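Section 2: Fitting and Aligning the Fingers

Before you begin

By now you should have a printed frame, a bag of hardware, and a slightly defensive attitude about how long the printing took. Section 1 covered the frame. This one covers the part that touches the world, which is also the part that will be blamed for everything.

The Grurnlow is a hand-held gripper. You hold it, you squeeze it, the fingers close, and a camera mounted over them records what they were doing when you dropped the spoon. It was drawn up at the Siregar workshop and has since been built on a fair number of kitchen tables, and these instructions assume one of those. A proper bench is welcome but will not make your screws any straighter.

You will need:

The left and right finger pads (printed, black or whatever you had left)
The left and right arms, with inserts already pressed in
Pad screws, from the bag marked B
Pivot screws, from the bag marked C
A hex driver that fits, and the one that almost fits, so you can put it in another room
400 grit sandpaper
A strip of plain paper
A cloth or placemat

Set aside 60 minutes for the whole section. The assembly is short. The looking for a screw under the refrigerator is included.

CAUTION: Keep your free hand out of the gap whenever the trigger linkage is connected. The spring is modest, but so is the padding on a fingertip.

2.1 Cleaning up the pads

1. Pull the support material off both pads. Pull along the layers, slowly. If you pull across them, the support comes away and takes some of the pad with it as a souvenir.

2. Run a fingernail over every edge. Anything that catches will also catch on a sock, a tea towel or the rim of a paper cup, and you will spend an evening blaming the software.

3. Decide what needs sanding. A rough patch on an outside edge is a matter of pride and can stay. A bump on the inner face has to go, as the inner faces are the ones that meet.

4. Lay the 400 grit paper on a flat surface, grit side up, and move the pad over it in small circles. Moving the paper over the pad gives you a rounded face and a gripper that can hold only one size of marble.

5. Wipe off the dust with a barely damp cloth and let the pads dry.
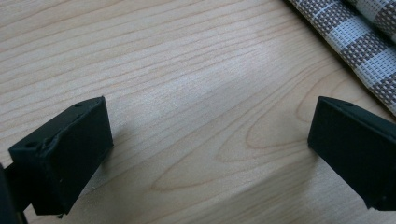 Atif Swati writes that he sanded the outside edges as well, twice, then did the tops, then noticed he had been at it since lunch and the gripper picked up a sponge exactly as it had before. He recommends stopping after step 3 and having a sandwich. We have left the procedure as it stands, but his point about the sandwich is noted.

NOTE: Acetone, heat guns and "just a quick pass with the rotary tool" have all been tried. The spare pad files are in the download folder for this reason.

2.2 Attaching the pads to the arms

Lay the arms down with the rounded ends pointing away from you. They are mirror images, so if they look identical, one of them is upside down. If they still look identical, you have printed two lefts, and you may rejoin us in a few hours.

1. Check that the pivot inserts are seated flush with the plastic. An insert that stands proud will rub on the linkage and squeak. The squeak gets into the audio and stays there.

2. Set the left pad against the left arm. The screw holes should line up without persuasion. If they need persuasion, look for a crumb of support material in the joint before you start pushing.

3. Start both pad screws by hand, a couple of turns each. Do not tighten either one yet.

4. Tighten them alternately, half a turn at a time, until the pad no longer wiggles. Stop there. Printed plastic has a very clear way of telling you that you have gone too far, and it only says it once.

5. Do the same on the right. It will feel harder. It is the same, but you are now using the other side of your brain and holding the driver at a bad angle.

6. Connect each arm to its linkage with a pivot screw from bag C. Tighten until snug, then back off a quarter turn so the arm swings under its own weight.

CAUTION: No thread locker on the pivots. Some of the common kinds attack printed plastic, and you will be taking these apart again. Everyone does, usually the same night.

NOTE: Bag B and bag C screws differ in length by an amount that is hard to see and easy to regret. If a pad screw bottoms out before the pad is tight, it came from bag C. If a pivot screw never bites, you know where its friend went.

2.3 Squaring the gap

This is the step that people skip. They then write to us in January, when they have time off and a gripper that holds a pencil at a jaunty tilt.

1. Hold the gripper by its handle, pads pointing away from you, over a table. Rest your forearm on the edge. You are about to stare at a gap for some time and your shoulder has not agreed to it.

2. Close the trigger slowly and watch the inner faces come together. They should meet along their whole height at the same moment.

3. If the tips touch first, the pads are toed in. Loosen the pad screws half a turn, close the trigger gently so that the faces press flat against each other, and tighten again with the trigger held. A second person is useful here. A chin is not, though it has been used.

4. If the bases touch first, do the same thing, with more sighing.

5. Slip the strip of plain paper between the closed pads and pull. It should drag evenly from top to bottom. If it pivots around one corner, that corner is high, and you may go back to the sandpaper for a few circles.

6. Open and close the trigger a dozen times. Repeat the paper test. If the result has changed, something is still loose, and it is nearly always the pad you were most confident about.

NOTE: A small difference in height between the pads does no harm in ordinary use. It shows up with flat things such as cards and coins, which are miserable to pick up with anything, your own hands included.

2.4 First passes over a surface

Now for the part that looks like work to you and like a hobby to anyone walking past. The aim is to get a feel for how low you can bring the pads before they scrape. Use a table with a cloth or placemat on it, so that you can practice on both a hard surface and a forgiving one.

1. Bring the open pads down over the bare table until you think they are nearly touching. Hold still. Look from the side. You will be wrong, most likely on the high side.

2. Lower them until you feel the lightest contact, then lift slightly. That is your working height. Try to find it again with your eyes on the camera feed and not on your hand.

3. Move across onto the cloth. The working height changes by the thickness of the weave, and your wrist has to learn this, as there is no setting for it.

4. Close the pads over a loose fold of the cloth and lift. A clean pinch comes up with a small peak of fabric. A bad one slides off and clicks shut on nothing.

5. Go back and forth between the two surfaces until you stop thinking about it. Then put the gripper down, get a drink, and do it once more to find out how much you have forgotten.

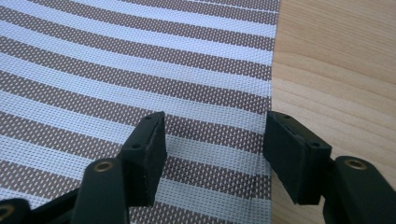 Should the pads get a rubber facing before the first recording session?
Leave them bare for now. Rubber hides a crooked gap very nicely, and you want to find the crooked gap first. Once the paper test passes two days running, stick on whatever facing you like and repeat section 2.3 from the top, since the facing adds thickness on both sides.

CAUTION: The pads will mark soft wood if you drag them with any weight behind them. If the table matters to somebody in your household, practice the scraping part of step 2 on a cutting board. You may also wish to learn this before the conversation about it.

2.5 Trouble, and where it comes from

The pads close but spring open by themselves. The return spring is hooked on the outer post. Move it to the inner one.

One arm moves and the other thinks it over. A pivot screw is too tight. Back it off as in section 2.2, step 6.

Clicking at the end of travel. The pad is touching the linkage. Check that you have not swapped left for right, then check again out loud, with somebody listening.

Squeaking. See the remark about inserts. A dab of dry lubricant will quiet it until you do the job properly, so for many of us it is permanent.

A pad cracks at the screw hole. Print another one. The Wornetti profile in the download folder adds extra walls around the holes and takes longer, which you will resent until the next time you overtighten something.

The gripper works perfectly. Write down what you did and do not touch it.

2.6 Recording your build

Mark the pads L and R on the back with a paint pen. Put your build number on the inside of the handle; the build shown on our sample label is 2483, so please don't use that one, as several people already have. If you bought your hardware kit through Fosari, keep the bag labels, which list the screw lengths you will want when you lose one.

Leave the trigger linkage connected and store the gripper with the fingers open. Section 3 starts with the camera mount and needs both hands, a charged battery and the driver that fits.

Section 2 last revised February 2024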